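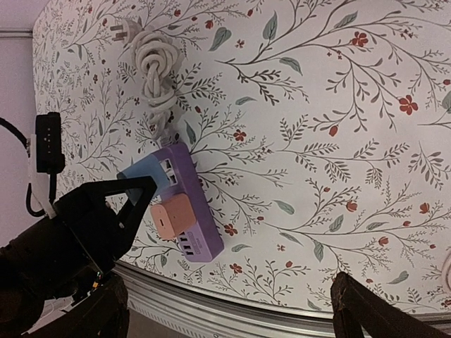
Undholm Neighbor, No. 16, page 7

HOME SEWING TUTOR WANTED, EVENINGS

Mirani Sewing Room is looking for a part-time tutor to teach our beginner class from July. The class meets on Tuesday evenings at 6:30 in the upstairs room on Curolau Street and runs for two hours.

You will take new students through threading a machine, cutting from a paper pattern, straight seams, hems, and zippers. Most of them have never sewn before. The last few sessions are spent on a simple skirt or an apron, and each student picks which.

We need someone who has taught adults or teenagers in some setting. A teaching certificate is welcome but we do not require one. You should be able to fix common machine problems such as skipped stitches and bad tension.

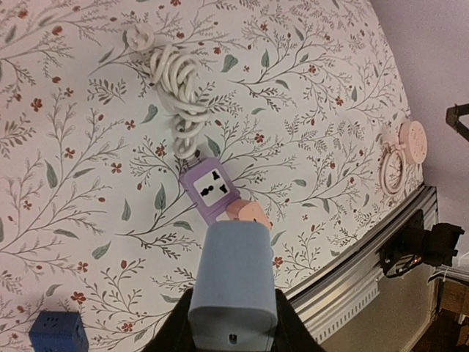

Pay is $2000 for the full course, in two parts. Fabric and thread are supplied. You may also use the room on Saturday mornings for your own work at no charge.

To apply, send a short letter and photos of two things you have made to Perihan Oral at the address below. We will ask a few people to come in and teach a short sample lesson.

Comments

Thu Bạch: Is there parking in the evening, or only on the street?

Perihan Oral: Street only. It is free after 6.

dell_k: Would you take two people sharing the job? My sister and I both teach.

Perihan Oral: Yes, send one letter for the two of you.

Contact: Mirani Sewing Room, P.O. Box 1344, Undholm | Back to top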